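Orkent Brakance – Máquina de lavar roupa
Manual de instruções
Secção: Programa Lã e tratamento de peças de malha

Edição de 13 de novembro de 2018

Âmbito desta secção

A presente secção descreve a preparação, a lavagem e a secagem de peças de malha na máquina Brakance com recurso ao programa Lã. As instruções relativas à instalação, à remoção dos parafusos de transporte e à primeira utilização encontram-se nas secções anteriores e devem ser cumpridas antes de qualquer lavagem.

As indicações constantes da etiqueta de cada peça prevalecem sobre as deste manual. Em caso de divergência, deve seguir-se a etiqueta.

Características do programa Lã

Temperatura predefinida: fria
Temperatura máxima selecionável: 33 °C
Velocidade de centrifugação: 200 rpm
Pré-lavagem: não disponível
Opção Rápido: não disponível
Opção Enxaguamento Extra: disponível
Opção Início Diferido: disponível, com limitações (ver Programação do início)

A capacidade nominal da máquina é de 8 kg para o programa Algodão. No programa Lã, a carga não deve ultrapassar um terço do volume do tambor. Uma carga superior impede a circulação da água entre as peças e pode provocar feltragem.

Triagem da roupa

1. Leia a etiqueta de todas as peças. Separe as que apresentem o símbolo de lavagem à mão, as que apresentem o símbolo de lavagem na máquina e as que apresentem o símbolo de proibição de lavagem.
2. Retire da carga as peças com proibição de lavagem. Estas peças devem ser entregues a um serviço de limpeza profissional.
3. Separe as cores escuras das cores claras. As peças novas de cor intensa devem ser lavadas isoladamente nas primeiras utilizações.
4. Agrupe as peças de peso semelhante. Uma camisola grossa e um par de luvas finas não devem constituir, por si só, uma carga.
5. Verifique se existem fios puxados, malhas soltas ou costuras abertas. Repare-os antes da lavagem.

Nota: As meias altas, os cachecóis e outras peças compridas tendem a enrolar-se durante o ciclo. Recomenda-se a utilização de um saco de rede de malha fina, com fecho protegido.

Preparação das peças

1. Esvazie os bolsos e retire alfinetes, broches e emblemas metálicos.
2. Feche os botões e os fechos de correr.
3. Desdobre punhos, golas e canelados.
4. Vire as peças do avesso, com exceção das que apresentem sujidade visível apenas na face exterior.
5. Estenda cada peça numa superfície plana e seca e alise-a com a mão, sem a esticar.
6. Trate as nódoas localizadas com água fria e uma pequena quantidade de detergente, pressionando com um pano branco. Não esfregue. 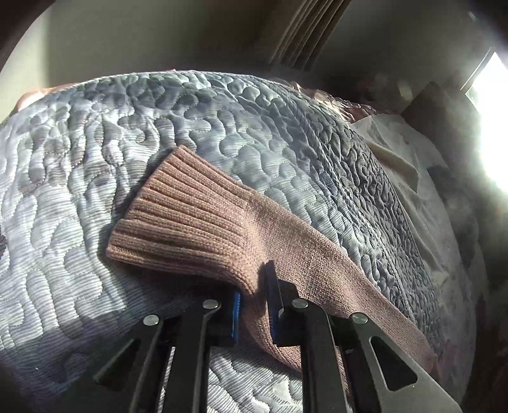

As peças de malha fina devem ser lavadas com as restantes?

Recomenda-se lavá-las em carga própria e dentro de um saco de rede. Quando tal não for possível, podem ser incluídas numa carga do programa Lã, desde que as outras peças não tenham fechos, colchetes ou aplicações rígidas.

Concluída a preparação, a carga deve ser colocada no tambor sem compressão, distribuindo as peças de maior dimensão pelo fundo. Antes de fechar a porta, confirme que nenhum tecido ficou preso entre o vedante de borracha e o vidro.

CUIDADO: Um tecido entalado no vedante pode causar fuga de água e danificar tanto a peça como a máquina.

Detergente e amaciador

Utilize exclusivamente detergente líquido próprio para lã e tecidos delicados, de pH neutro. Os detergentes em pó de uso geral contêm frequentemente enzimas e agentes branqueadores que deterioram as fibras de origem animal.

1. Abra a gaveta do detergente até ao batente.
2. Coloque o separador para detergente líquido no compartimento principal.
3. Verta a dose indicada pelo fabricante do detergente para carga reduzida. Não ultrapasse a marca máxima do separador.
4. Se pretender utilizar amaciador, verifique previamente se a etiqueta da peça o permite e verta-o no compartimento assinalado com uma flor.
5. Feche a gaveta lentamente, para evitar a passagem antecipada do amaciador para o tambor.

CUIDADO: Não utilize lixívia, tira-nódoas à base de cloro nem produtos com solventes. A Orkent não se responsabiliza por danos resultantes da utilização de produtos não indicados nesta secção.

Nota: A acumulação de espuma prolonga a duração do ciclo. Se a situação se repetir, reduza a dose na lavagem seguinte e ative a opção Enxaguamento Extra.

Seleção e início do programa

1. Abra a torneira de alimentação de água.
2. Prima a tecla de ligar e aguarde que o visor se ilumine.
3. Rode o seletor até à posição Lã. O visor apresenta a duração prevista.
4. Caso seja necessário, altere a temperatura com a tecla correspondente. Cada toque avança para o valor seguinte, até ao máximo permitido pelo programa.
5. Se a etiqueta da peça não admitir centrifugação, prima a tecla de centrifugação até surgir o símbolo de tambor parado.
6. Selecione as opções pretendidas. As opções incompatíveis com o programa não se iluminam.
7. Prima Início/Pausa. A porta fica bloqueada e o símbolo de cadeado acende-se.

Durante o ciclo, o tambor efetua movimentos curtos, intercalados por períodos longos de imobilização. Este comportamento é normal e não constitui avaria.

Para interromper o ciclo, prima Início/Pausa. A porta só poderá ser aberta quando o nível da água for inferior ao limite de segurança e o símbolo de cadeado se apagar. Não force o manípulo.

Programação do início

A opção Início Diferido permite adiar o arranque da lavagem. No programa Lã, esta opção deve ser utilizada apenas com a carga seca. As peças previamente molhadas ou tratadas contra nódoas não devem permanecer no tambor à espera do início do ciclo, sob pena de transferência de cor.

1. Selecione o programa e as opções.
2. Prima a tecla de início diferido até surgir no visor o tempo pretendido.
3. Prima Início/Pausa para confirmar.

Para anular a programação antes do arranque, desligue a máquina e volte a ligá-la.

Fim do ciclo e secagem

1. Aguarde o sinal sonoro e o desbloqueio da porta.
2. Retire as peças sem demora, apoiando-as com ambas as mãos. A malha molhada é pesada e deforma-se se for suspensa por uma extremidade.
3. Coloque cada peça sobre uma toalha seca, enrole a toalha e pressione para absorver o excesso de água. Não torça.
4. Desenrole a toalha e devolva à peça a sua forma e as suas dimensões originais.
5. Seque na horizontal, à sombra e em local ventilado, afastado de radiadores e de outras fontes de calor.
6. Vire a peça quando a face superior estiver seca ao tato.

CUIDADO: Não seque peças de lã em máquina de secar, salvo indicação expressa da etiqueta.

Caso seja necessário passar a ferro, utilize temperatura baixa e interponha um pano de algodão húmido. Os canelados não devem ser passados, sob pena de perderem a elasticidade.

Arrumação

As peças devem ser guardadas dobradas e completamente secas. A humidade residual favorece o aparecimento de bolor e de odores. Para períodos prolongados de armazenamento, utilize sacos de tecido respirável. Os sacos de plástico fechados não são adequados. As peças guardadas devem ser inspecionadas periodicamente quanto à presença de traças.

Limpeza após o programa Lã

As peças de malha libertam fibras que podem depositar-se no vedante da porta e no filtro da bomba.

1. Passe um pano húmido pelo vedante, incluindo as pregas interiores.
2. Retire as fibras visíveis do interior do tambor.
3. Deixe a porta e a gaveta do detergente entreabertas até secarem.
4. Limpe o filtro da bomba conforme descrito na secção Manutenção. Se o programa Lã for utilizado com frequência, antecipe esta limpeza.

ADVERTÊNCIA: Antes de abrir o filtro da bomba, desligue a máquina, retire a ficha da tomada e deixe arrefecer a água que permaneça no circuito. Mantenha crianças e animais afastados da máquina enquanto a porta estiver aberta.

Resolução de problemas

A peça encolheu ou ficou rígida.
Temperatura ou detergente inadequados, ou carga excessiva. A feltragem das fibras é irreversível. Verifique a etiqueta e a dosagem antes da lavagem seguinte.

As peças saem muito molhadas.
A centrifugação do programa Lã é reduzida por conceção. Confirme que a centrifugação não foi desativada e proceda à secagem com toalha.

Formaram-se borbotos na superfície.
Resultam do atrito entre as fibras. Lave a peça do avesso, em saco de rede, e retire os borbotos com um aparelho próprio, depois de seca.

Permanecem resíduos de detergente.
Reduza a dose e ative a opção Enxaguamento Extra. Verifique se o separador da gaveta está corretamente encaixado.

O visor apresenta o código 262.
A distribuição da carga não permitiu efetuar a centrifugação. Aguarde o desbloqueio da porta, separe as peças enroladas e selecione o programa Centrifugação Delicada. Se o código persistir com a carga corretamente distribuída, contacte a assistência técnica.

Assistência técnica

As reparações devem ser efetuadas exclusivamente por técnicos autorizados pela Orkent. O pedido de intervenção é dirigido ao centro de assistência de Prinotside, com indicação do modelo e do número de série inscritos na placa situada no interior da porta, bem como do código apresentado no visor. Conserve o comprovativo de compra, que será solicitado no ato da intervenção.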